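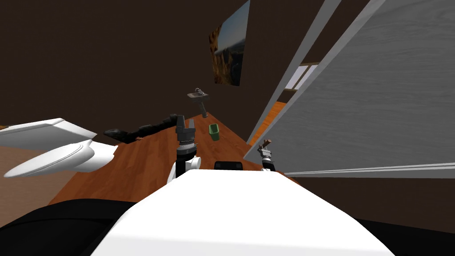

13 Nov 2018
By Algirdas Avotiņš, Clerk

1. Apologies and minutes. Apologies were received from the member for Luik. The minutes of the October meeting were taken as read and signed by the Chair, with one correction under item 6, where "Skotow Lane" should read "Skotow Road". Arising from those minutes, the Clerk reported that the hall's insurers had accepted the revised schedule of rooms. The Chair asked that the small bathroom be listed on it separately from the kitchen, and this was agreed.

2. Hall hire charges. The Council considered the charges for Omudcombe Hall, unchanged for 4 years. It was proposed that the full-day rate for private functions rise to £90 and that the evening rate be set at £60. Mrs Harcastle asked whether regular users would be protected. The Clerk confirmed that bookings already accepted would be honoured at the present rate. Resolved: that the new charges apply to all bookings taken from the date of this meeting. One member abstained.

3. Footpath to Grambridge. A letter had been received from a resident about the state of the path beyond the second stile, where the surface is badly rutted and the handrail has come away from its post. The landowner has been written to and has not replied. Resolved: that the Clerk write again, with a copy to the county rights of way officer.

4. Grants. An application from the Skotow Bowls Club for £200 towards a replacement mower was considered. Members noted that no accounts had been enclosed. Resolved: that the application be deferred until accounts are supplied.

5. Planning. Rear extension, 2 Chapel Row: no objection. Change of use, former dairy, Luik Road: the Council objects on grounds of access and asks that its earlier comments be taken into account.

6. Correspondence. The timetable for winter gritting was noted. A complaint concerning dogs on the recreation ground was passed to the district warden.

There being no further business, the Chair closed the meeting at 8.50 pm.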